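About Skokero

We make robots that help with laundry. Well — we make the hands, the software and the setup service that turn a two-armed robot into something that can sort, lift and fold clothes in an ordinary room, and we love this work more than is probably reasonable!

Skokero started in October, in a rented unit in Pryor, with two borrowed folding tables and a big pile of T-shirts. Cloth was the whole idea from day one. A box stays the same shape when you pick it up. A shirt changes shape every time you touch it, and that's what keeps us coming in early.

What we offer

Our main product is the Gomgate kit. It comes with a pair of multi-fingered grippers, the wrist mounts and cabling, a sorting tray, and a year of software updates. It fits most two-armed robots with a standard wrist plate (write to us if you aren't sure about yours, we like those emails). The kit weighs 37 pounds in its shipping case, and most customers have it running the same afternoon.

Alongside the kit we run Clorkora, our training service. You send us the kinds of garments you handle and we work through them with our own robots, in rooms with carpet and furniture, then send back settings tuned to your mix. So far we've been through 2458 garments for 83 customers. Dark, soft things are still the hardest, and we have a whole shelf of black sweaters to prove it.

A typical job has both arms busy, one holding a black garment while the other has a teal green one by its upper end, over the tray.

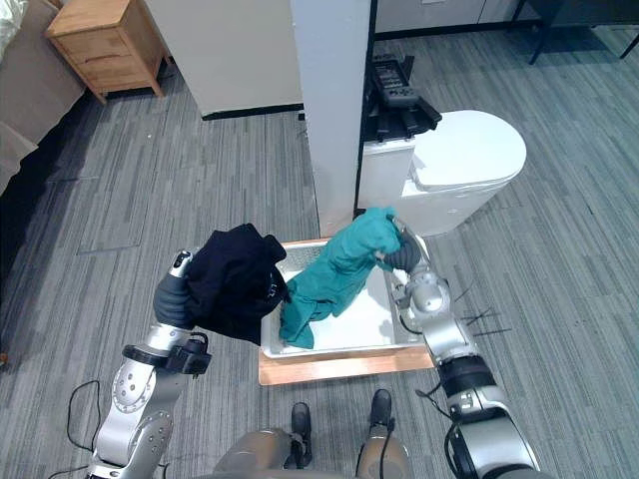

One customer wrote to us that the grippers were gentler than expected on thin knits, but that the first week of sorting was slow and the manual skipped too quickly over wrist calibration. Fair on both counts. The calibration chapter has been rewritten, with a page for each step, and anyone with an older kit can ask for the new one free of charge.

Where we are now

Gomgate is on its second version, and kit number 400 has left the building. We're working on socks. Pairing them is a lovely problem and we're not ready to promise a date.

Visits

Our workshop is open to schools and small laundries by appointment. Bring a bag of clean clothes, the odder the better, and we'll run them while you watch — hoodies with long drawstrings are a favorite.

Page last updated 15/02/2023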